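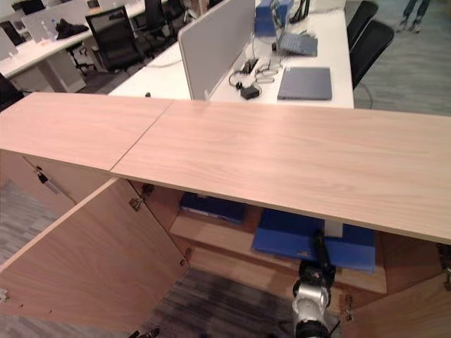 4.2 拼缝对柜顶木皮含水状态的影响

木皮饰面家具在供暖季的变形，以往多用整板的含水率变化来解释，对相邻板件之间的接缝讨论较少。本次调查的柜体中，柜顶由单块板构成的与由两块板拼接的都有，后者的板长常不相等。图4的浅色橡木饰面柜顶属于后一类，左板较短，右板较长，木纹横向延伸，两板之间只有一条细缝。这类柜顶在登记时归入“端接型”，与单板型分开统计。接缝两侧的板端木皮封闭程度往往低于板面，水分可以从端部进出，因此端接型柜顶的翘曲不宜直接套用整板模型。

登记工作在Bukilgate的办公楼和Stirnero的住宅楼内进行，两处的供暖方式不同，前者为集中热风，后者为散热器。全部登记柜体263件，剔除面层重做过、编号无法核对以及中途搬离原房间的柜体后，进入分析的为244件。每件柜体在柜顶中部、前缘和板端各设测点，端接型柜顶在接缝两侧另加测点。含水率用Skinard针式仪读取，探针从木皮背面或板端不显眼处插入，读数前在室内静置平衡。首轮读数在供暖季内完成，最后一批柜体的读数日期为2月17日（星期六）；次轮读数安排在停暖后的6月，测点位置与首轮一致。

两轮读数之间的差异在端接型柜顶上最明显。冬季读数时，接缝两侧测点的含水率低于同一柜顶的中部测点，而到夏季这一次序在多数柜体上发生了倒转。单板型柜顶的板端测点也有类似的变化，但幅度较小，前缘测点与中部测点之间则几乎看不出差别。若把柜顶看作一块均匀的板，接缝附近的这种季节性摆动会被平均掉，由此估计出的翘曲量偏低。Llanos在Miyazaki的样本中也观察到板端先行干燥的现象，不过其样本以实木面板为主，面板厚度也大于本文所涉柜体，两组数据不能直接比较。

翘曲量以钢直尺和塞尺测定，直尺沿长度方向放置，塞尺插入直尺与板面之间的最大间隙处。端接型柜顶的两块板分别测量，再将直尺跨接缝放置，记录两板端部的高差。高差超过塞尺最薄片的柜体，手指从缝上划过时一般能感到台阶，住户和办公人员对柜顶的投诉也主要集中在这种情况。与此相对，单块板自身的弯曲即使读数较大，也很少有人提及，使用者通常要在放置托盘或显示器后发现摇晃，才会注意到板面不平。

接缝方向与木纹方向的关系需要单独说明。木材顺纹方向的干缩率远小于横纹方向，当木纹与柜顶长边平行、两板又沿长度方向首尾相接时，缝宽的变化本应很小。测量结果与此大体相符：多数端接型柜顶的缝宽在两轮读数之间没有可辨的变化，变化主要表现为高差，而缝宽明显变化的少数柜体，其固定螺钉大多已经松动。由此可以认为，缝宽本身并不适合作为面板吸湿或失水的指标，检查时应优先看高差。过去的验收表把缝宽列为必填项，高差却放在备注栏，记录因而缺失较多，这也是早期维修档案难以用于本文分析的原因之一。

板长不等带来的影响同样可以观察到。在端接型柜顶中，较短的一块板刚度相对较大，两端受到的约束也更接近，翘曲量普遍较小；较长的一块板中部往往缺少支点，翘曲后向接缝处传递的转角较大。于是高差的方向有一定规律，长板一侧的板端偏高的情形多于偏低的情形。例外出现在接缝正下方设有隔板的柜体上，隔板限制了板端向下的位移，但不能阻止其向上抬起，夏季读数时高差有所加大，停暖前后两次测量的结果因此不对称。

柜内通风状况可能起到一定作用。Bukilgate的柜门在工作时间内经常打开，柜顶上下两面所处的空气条件接近；Stirnero的柜门则长期关闭，部分柜体内堆放着织物、海绵垫一类吸湿物品，柜内空气的湿度变化落后于房间。从数据上看，Stirnero柜顶上下两面的含水率差值较大，翘曲也较多，但两处柜体的生产批次和使用年限不同，供暖方式又不相同，目前无法把柜门开闭的作用从中分离出来。为此在Bukilgate选取了一组型号相同的柜体，请使用者保持柜门关闭12周，其余条件不变。该组柜体的上下面差值有所增加，方向与Stirnero一致，但翘曲量的增加未超过重复测量的误差。

重复测量由2名测量人员分别进行，互不告知读数。含水率读数的一致性较好，高差读数的差异主要来自直尺的放置位置：柜顶前缘与后缘的高差常不相同，若直尺偏离标记线，读数会随之改变。后期的做法是在柜顶侧面贴标记，直尺沿前后两处标记各放一次，取较大值。首轮的一部分柜体尚未采用这一做法，表6中已用星号注明，计算平均高差时未予剔除，但在回归分析中作为单独的一组处理。

按照上述结果，端接型柜顶的维护重点应放在板端封闭和接缝处的支承上。板端可用与面层相容的封边漆薄涂，涂前须清除缝内的蜡和灰尘，否则漆膜附着不牢，次年供暖时容易成片脱落。支承件以跨缝的金属连接片较为合适，连接片一侧的螺孔应做成长圆孔，给板材留出移动余地。Ruth Llanos整理的维修记录中有用木胶直接填缝的做法，填缝后外观平整，但经过一个供暖季后，胶缝旁的木皮出现了细小开裂。本次登记的柜体中也见到几处类似的填胶，因无法确定施工时间，没有纳入统计。

需要指出的是，调查只覆盖了一个供暖季和随后的夏季，尚不能说明高差是否逐年累积。两轮之间也没有连续记录，若某一柜顶在停暖后的短时间内曾有较大变形，随后又恢复，现有数据无法反映。下一节将利用Stirnero两个房间的温湿度记录，估算接缝附近木皮达到平衡所需的时间，并讨论测量间隔的选择。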